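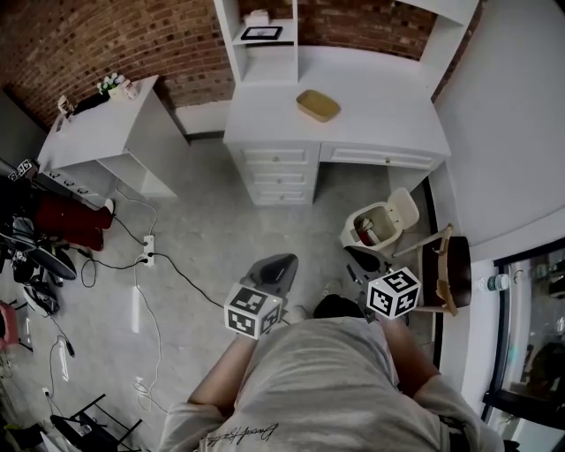
Both hand grippers with the marker cubes on, desk and tray behind. Head view.

From: Seo-ah Heo
To: teaching-by-hand list
Date: 6/26/18
Subject: Re: hand grippers vs. remote arms for the desk tasks

Hi all,

Great thread, and I'm glad Hjalti brought it up, because I have been doing almost nothing else lately and I'm dying to talk to someone about it. His message first, my answers after.

Hjalti Juhl wrote:
> We have been recording the desk tasks by remote control only, with the
> person sitting at the Diltus station and driving both arms. It works, but
> it is slow going. Opening a drawer by its knob takes our best driver 22
> seconds, and she has had a lot of practice. New people give up on the knob
> altogether and try to hook the drawer from the side.
>
> I know a few of you have moved to hand-held grippers with marker cubes.
> Three things I would like to hear about before we build a pair:
>
> 1. Do the cubes get lost from view when both hands are close together?
> 2. How do you keep people from doing things the arm could never do?
> 3. Is the head view enough, or do you need a second camera in the room?
>
> Mogens thinks we should stay with remote control and just train people
> longer. I am on the fence.
>
> Hjalti

OK! Hjalti, get off the fence and build the pair. You'll have so much fun with them. Taking your points in order, more or less.

1. Lost cubes. Yes, it happens, though much less than I feared. You can see from the picture how we carry them: one white cube on each gripper, with patterns on the faces, so when the hand turns there is usually another face coming around. Trouble starts when one hand passes over the other, say when you hold the tray with the left and put something into it with the right. We lost track for a moment in a lot of those early recordings. What fixed most of it was asking people to come in from the two sides with their elbows out a bit. It feels silly for the first few tries and then you stop noticing. Short gaps we fill in by software, anything longer we throw out. Out of our last 547 recordings we threw out 195, and I know that sounds awful, but most of those were from the first batch, before the elbows business. I should redo the sum with those left out.

Check your lighting too. We had a lamp that put a shine right across one face of the cube, and I spent a whole afternoon blaming the tracking code. Sorry, tracking code.

2. Doing things the arm can't do. This is the big one and I don't have a clean answer. People are so quick! They flick a drawer shut with the tip of the jaw, they lean their whole body in to reach the back of the desk, they twist the wrist way past where our arm stops. It all looks wonderful on the recording and then you play it on the arm and it just stalls. Ásdís wrote a small checker that runs through each recording afterward and flags every stretch where the wrist goes past the limits or the hand moves too fast. At first she ran it overnight, now it runs right after each take, so the person hears a beep and can do it over while they still remember what they did. That was a huge step up. People learn from the beep much faster than from anything I say to them.

Please don't let anyone put a gripper down halfway and use their fingers. You would think it goes without saying. Say it anyway.

3. Cameras. We're on the head view alone for now. It has the nice side effect that the person looks at what they are working on, so the camera does too, and the desk with the drawers fits in easily. The low end is weaker. With anything on the floor you need to bend your neck a lot, and then the far hand tends to drift out. Steinar wants to add a fixed camera high up on the wall for those. I'm not against it, I just don't look forward to lining up 2 clocks again after what we went through in November.

On knobs, since you mention them: small round ones are the nicest test I know. With the jaws in your own hand you feel the knob slip before you see it, and you close a little tighter without thinking. Driving an arm from a station I never get that feeling. My knob grabs by hand look different from my knob grabs by remote, too - lower, and a bit from the left. The arm does better with the hand ones, at least on our three-drawer desk. I haven't tried it on the wide drawer enough to say.

To be fair to Mogens, remote control still wins for us in one place, and that's anything where the force matters at the end, like pressing a lid until it clicks. There the recording has what the arm itself went through, and a hand gripper with a cube on it can't give you that. So we keep the old Hviid station plugged in and use it for the last bit of those tasks. Mixing the two kinds in training has gone better than I expected. If anybody here has tried it with a different split I would love to see numbers.

Practical bits for building the pair:

- Make the cube mount stiff. Ours wobbled in the first version and the position of the jaw tip was off by more than the width of a knob.
- Measure from the cube to the jaw tip again whenever somebody drops one. Somebody will drop one.
- Write L and R on them. Ours look the same from the back and we swapped them for a full session.
- Let people rest their arms. After a long run the hands sink and the grabs get sloppy, and it shows in the data.

I can send the drawings for the mount to anyone who asks, and Ásdís says the checker is fine to share once she has taken our arm limits out and put them in a settings file. Hjalti, which wrist is on your arms now, still the Urnov one? If so, the limits are close to ours and you could use the file as it is.

Seo-ah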